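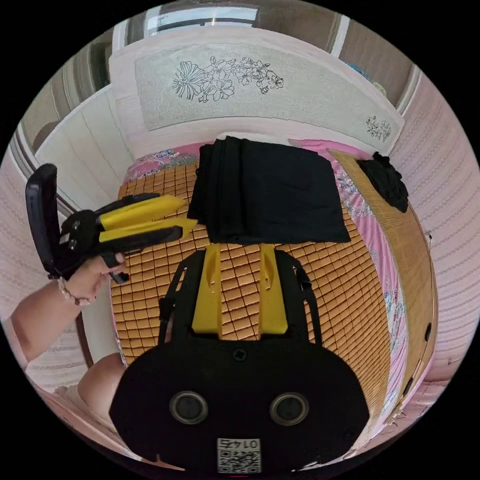
Pak-hei Kwan
Two years of long distance and you're asking whether a fixed call time kills the romance? It's the only reason my wife and I got through ours. We had 9:30 p.m. her time, every night, and if one of us couldn't make it we texted before dinner. I wouldn't drop it.

undon_mills
Every night sounds exhausting to me. My boyfriend is a 432 mile drive away and we talk when we feel like it. Some weeks that's five calls, some weeks one.

tanden26
OP here. One call a week would bother me, but I see the appeal. Our problem is that the 10 p.m. call has turned into a status report. What did you eat, how was work, ok good night. Last night it lasted 26 minutes and I couldn't tell you a thing he said.

Pak-hei Kwan
Then change what you do on the call. We cooked the same thing a lot. Or we'd leave the phone on the counter and fold laundry and not talk much. You don't have to perform.

Tseng
Disagree with Pak-hei on this one. A silent call while I fold laundry is worse than no call. If I'm on the phone I want to be talking to the person. My ex used to do this and I could hear him typing the whole time.

Pak-hei Kwan
Typing is different. That's him doing something else and hoping you don't notice.

Tseng
Felt the same from my end.

dirnine
How long until one of you moves? That matters more than the calls. We did 14 months with no end date and it went bad around month ten, and we were calling plenty.

tanden26
He's applying for jobs here. The plan was June, now he's saying fall. I haven't pushed because he's already stressed about it.

undon_mills
I'd push. Not in a mean way. But "fall" is not a plan, and if you're bored on the phone it might be that you're both avoiding that topic.

dirnine
^ this. Ask him how many jobs he's applied for. Mine said he was looking and it was two.

Tseng
That's kind of an interrogation? She said he's stressed. I'd ask what he wants the first month to look like — where he'd live, whose couch — and see if he's thought about it at all.

tanden26
I like that better. We've never even talked about whether he'd move in with me or get his own place. My rent just went up 70 dollars so I do have an opinion.

Pak-hei Kwan
Talk about it on the weekend, not at 10 p.m. after work. And keep the call.

undon_mills
Or skip it for a week and see if you miss it.

tanden26
Going to try four nights instead of seven and bring up the apartment on one of them. Will update.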